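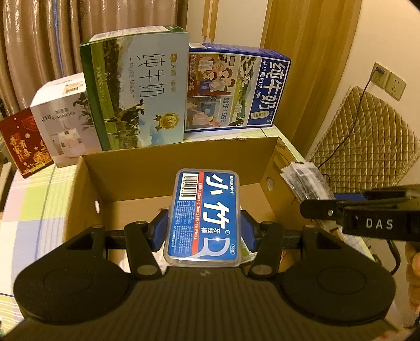

Pinza manual sujetando un estuche de palillos con hilo dental sobre una caja de cartón abierta.

Buenas prácticas en la recogida de demostraciones con pinzas manuales

Las buenas prácticas de recogida con pinzas manuales son el conjunto de reglas, unas escritas y otras de puro oficio, que siguen los equipos que enseñan a un robot a manipular objetos a partir de lo que hace una persona con una pinza en cada mano. Llevo bastante tiempo manteniendo esta entrada y la he reescrito más veces de las que me gustaría reconocer (la última, en octubre, casi entera), así que si notas que me enrollo en algunos apartados, es que ahí hubo discusión.

Aviso de entrada: no existe una norma única. Lo que hay son guías internas, unas pocas publicadas, que se copian entre sí con bastante alegría. Las que más he usado yo son la guía Dilley, que es corta y un poco seca, y el cuaderno de Mikik, mucho más largo y lleno de casos raros. Cuando se contradicen lo digo.

Terminología

Se llama episodio a cada grabación completa de una tarea, desde que las pinzas están en reposo hasta que vuelven al reposo. Dentro del episodio hay agarres, traslados y sueltas. Mikik añade los «titubeos», que son esas correcciones pequeñas que hacemos todos al ir a coger algo, y me parece un término estupendo aunque Dilley los meta sin más en el agarre.

El operador es quien maneja las pinzas. Hay guías que hablan también de un supervisor, pero en equipos pequeños es la misma persona con otra taza de café.

Preparación del puesto

La superficie debe ser estable y ancha, y el recipiente de destino tiene que quedar al alcance de las dos manos sin estirar los hombros. Dilley pide un fondo liso y neutro. Mikik dice justo lo contrario: que se trabaje sobre telas de cuadros, mantas, manteles, lo que haya en una casa normal, y que detrás queden cajas y paquetes a la vista. Yo estoy con Mikik, y bastante convencida. Un robot que solo ha visto mesas blancas se lleva un susto enorme con el primer mantel.

Los cables son otro asunto. Si la pinza lleva cable, debe caer por fuera de la zona de paso y con holgura suficiente para girar la muñeca - parece una tontería hasta que das un tirón y arrastras media mesa.

Elección de los objetos

La recomendación general es mezclar envases rígidos con envoltorios blandos en la misma sesión. Un estuche de plástico duro, como el de los palillos con hilo dental, admite un agarre franco por los dos costados y casi no se deforma. Los cartones de leche y las cajas de pequeños electrodomésticos piden más apertura, y conviene comprobar antes que caben entre los dedos. Las bolsitas de plástico transparente arrugado son lo peor, con diferencia, y por eso mismo hay que incluirlas.

La guía Dilley fija un mínimo de 28 objetos distintos por puesto y un peso máximo de 750 gramos por pieza. El peso me parece sensato. Lo de los 28 lo he visto incumplir en todas partes, empezando por mi propia mesa.

Ejecución del agarre

Los dedos se cierran a la vez y en paralelo, sin empujar el objeto con uno de ellos. En piezas rígidas basta con el contacto firme. En piezas pequeñas envueltas, un caramelo por ejemplo, hay que apretar lo justo: el envoltorio se abomba por encima y por debajo de las almohadillas y eso es normal, pero si el contenido se parte el episodio se descarta.

Cuando se trabaja con dos pinzas, la segunda puede moverse mientras la primera sujeta. Aquí hubo una polémica larguísima. Tala Nseir defendía en sus notas para Vakulenko que la mano libre debía quedarse quieta y fuera de la caja; Mikik lo permite todo mientras no haya choque. La versión que se usa ahora en Vakulenko es un término medio - la segunda pinza puede acercarse, pero no cruza por delante de la que lleva el objeto.

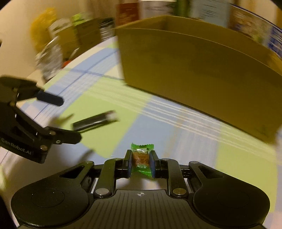 Revisión y descarte

Cada lote de 100 episodios se revisa entero antes de empezar el siguiente. Se descartan los que tienen el objeto tapado durante todo el agarre, los que terminan con una caída fuera del recipiente y aquellos en los que el operador coloca algo con los dedos desnudos a mitad de la tarea. Las caídas dentro del recipiente se conservan, con su etiqueta.

¿Y el desenfoque por movimiento? Depende de dónde caiga. Si afecta a la pinza secundaria o al fondo, se acepta; si emborrona el objeto en el instante del contacto, Mikik pide repetir. Dilley no dice nada, y mira que lo he buscado.

Privacidad y entorno doméstico

Al grabar en viviendas, se retiran cartas, fotos familiares y etiquetas de envío antes de encender nada. Las marcas comerciales de los envases pueden quedarse. Las manos y los brazos que aparezcan en los bordes se admiten con consentimiento firmado, y Fenimico exige además que no se vean tatuajes ni anillos, cosa que a mí me parece exagerada pero que en sus proyectos hay que cumplir.

Véase también

Calibración de pinzas manuales
Etiquetado de episodios
Manipulación con dos brazos
Objetos deformables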